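Produce floor working meeting, Hinitz Market, back office, 4/7/26

Present: Océane Fraser (produce), Nasrin Jalali (front end, taking minutes), two from the Avach store by phone. McGrath sent regrets and a fixture catalog.

Started late. Minutes from the last meeting were accepted, with the correction that the front end did not "agree" to restock the herb shelf. It said it would think about it. It is still thinking about it.

## 1. Tilted stands

Océane reported that the tilted wood stands are doing what the McGrath rep said they would. Nasrin asked what he had said, since she remembers two different claims: that people would buy more, and that we would throw away less. Océane said the first one. Nasrin asked for the numbers. Océane has three weeks of sales for the vegetable stands and says they are up.

Avach pointed out that those weeks overlap with the price cut on cucumbers. Océane agreed that they do. Avach also said their flat tables had a good three weeks, with no new furniture at all. Left open. Océane will pull the same weeks without cucumbers, and Nasrin would like to see the waste sheet next to it before anyone says "up" again.

The catalog was passed around. It has a matching endcap. Nobody asked for an endcap.

## 2. Layout of the vegetable stand

Current layout is napa cabbage in the lowest row by the front lip, cucumbers behind the divider, then the long green chilies with the red and orange peppers to their right. Océane wants to keep it. Her argument is that heavy things go low and bright things go at the back, where they pull people in.

Nasrin does not buy the second half. Shorter customers have to lean over the cabbage to get at the peppers, and she has had 6 comments at the register about reach. Océane said six comments is not a lot. Nasrin said it is six more than we had on the old table.

Avach asked why the cabbage is stacked in pairs. Océane said one layer looks picked over by noon. Avach asked if two layers bruise the bottom heads. Océane said napa is tougher than people think. Nasrin asked if anyone had lifted the top ones and looked. No one had. Océane will check the bottom heads at closing through Friday and write down what she finds, including if she finds nothing.
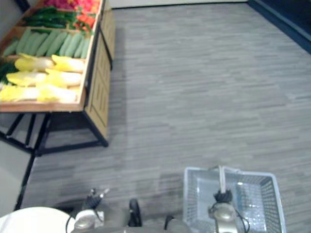
## 3. Baskets

The light blue-white wire baskets stay for now. Avach prefers their plastic ones and says wire marks soft fruit. Nasrin has not seen this and asked for a marked peach. Avach will look for one.

The Cellgate quote for replacement baskets came in at a minimum order of 14 cases. There is no place to put 14 cases. The quote also promises the baskets will "improve trip size," and the meeting would like to know how. Nasrin to ask for a smaller order and to leave the trip size question in the email.

## 4. Floor and stand legs

Crumbs and leaf bits collect where the side panel meets the floor. Océane says the night sweep covers it. Nasrin says the night sweep goes past it. Agreed to pull one stand out and see what is under there before arguing further.

## 5. Other business

Request to move the seasonal reset up from November. Not discussed, no one could say who had made it.

## Actions

- Océane: sales without cucumbers, waste sheet, bottom cabbages through Friday
- Nasrin: Cellgate email, pull out one stand with the night crew
- Avach: marked peach, or drop the point
- McGrath catalog: back in the drawer

Next meeting when the waste sheet is ready. Item 1 goes first.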